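The Held-Out Set

The method section ran to four pages and Renata Durán had written all of it before the result existed. She considered this good practice. Patricio Villalba, who reviewed it on a Wednesday with a ruler laid under each line, considered it good practice also, and said that section 3.2 was wrong.

Section 3.2 concerned labels. The Pondar dataset held 1517 demonstrations of a two-arm manipulator placing rolls of masking tape in a tray. An operator drove both arms. Each demonstration was divided into segments, and each segment was given a label by a person: reach, grasp, carry, release, correct. The first four were defined by the state of the fingers. The fifth was defined as "any motion made in response to an error."

"Whose error?" Villalba asked.

"The operator's."

"Then the label describes an opinion."

Durán said that the labelers had agreed with each other in 96 percent of cases. Villalba said that they had been trained in the same room by the same person, and moved the ruler down.

The experiment itself was simple. One policy was trained on 1000 demonstrations with the correction segments left in. A second policy was trained on the same 1000 with the correction segments removed and the gaps closed by interpolation. The remaining demonstrations were held out. The prediction, written in July and not altered, was that the second policy would be faster and the first would fail less often when a roll landed badly. Both policies would then be run on the counter at Cladimwood, on the same brown marble the demonstrations had used.
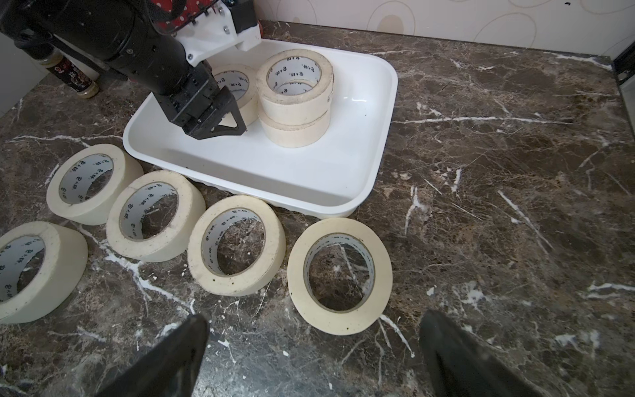

Villalba asked for the held-out recordings. Durán put them on the large monitor in the back office at Cladimwood and they watched them at quarter speed with the label track running underneath. The track was a colored bar. Green was carry, blue was release, and orange was correct.

They disagreed at the ninth recording. The left arm lowered a roll, opened its fingers, waited, closed them again on the same roll, and moved it the width of a thumb. The bar was orange for the last part.

"Correction," Durán said.

"Of what? The roll was in the tray."

"It was leaning."

"The task description does not mention leaning." He had the task description with him. It was one sentence long. "Place the rolls in the tray. It was placed. Then the operator moved it. You have labeled the second motion as a response to an error that your own task does not recognize."

"The operator recognized it."

"Who was the operator?"

Durán looked at the session log, although she did not need to. The operator code was SK-2. There had been two operators, one for the sessions at Sarmiento and one for the sessions at Cladimwood, and she had been the second. She told him so.

He made a note. "Why did you move it?"

She played the segment again. The fingers opened, waited and closed. The pause was 2 seconds by the timestamp. She had driven the arms for most of that spring, with the leader handles clamped to a desk and her elbows on folded towels, and she could recall the towels. She could not recall the roll.

"I don't know," she said.

"Then write that."

She did not write that. She wrote a new definition, in which a correction was any grasp of an object already inside the tray boundary. It could be computed from the finger state and the object position without a person. Villalba read it twice and allowed it. The relabeling ran overnight on the Skiltirham cluster, and in the morning the orange segments had moved. Some had vanished. Others had appeared where she had seen nothing before, short grasps at the end of a recording, when every roll was in and the arm went back to touch one of them.
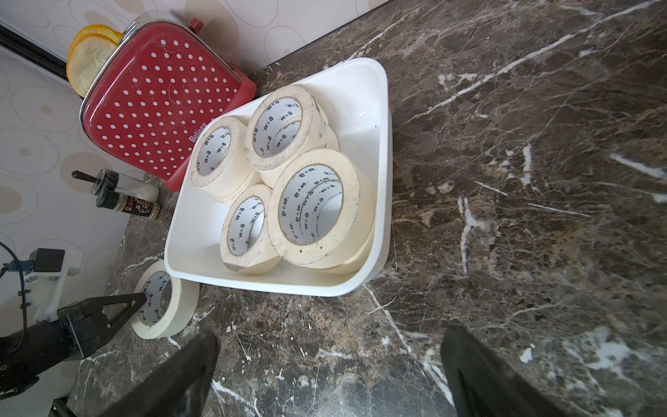 Cladimwood counter, wrist view. Four rolls in the tray, a fifth on the marble at lower left.

Both policies were retrained on the new labels. The prediction was left as it stood. The trials took three days, and Villalba sat through all of them on a stool with the scoring sheet, since he would not accept a sheet that Durán had filled in.

The second policy was faster. The first policy failed less often when a roll landed badly. The two curves separated where the method section had said they would, and Durán put the figure in the draft without comment.

There was one behavior the section had not predicted. The first policy, at the end of a successful trial, did not return to its rest position directly. The left arm went back over the tray, closed on a roll, moved it the width of a thumb, and let go. It did this when the roll was leaning and it did this when the roll was flat. It waited 2 seconds first.

"Artifact of the demonstrations," Villalba said.

"Yes."

"It costs time and does not change the score."

"No."

"You could filter it. Your definition catches it."

Durán agreed that it could be filtered. She reset the counter for the next trial, the rolls out on the marble and the tray pushed back against its tape mark, and started the policy. They watched the arms fill the tray. The left arm withdrew, stopped, and held still above the marble.

Villalba had his pen on the box marked complete. He waited until the arm had gone back and come away again before he filled it in.

In the draft the behavior was given a paragraph in section 5, under limitations. The paragraph stated its frequency, its duration, and the operator code of the demonstrations it had been learned from. The cause was listed as unknown.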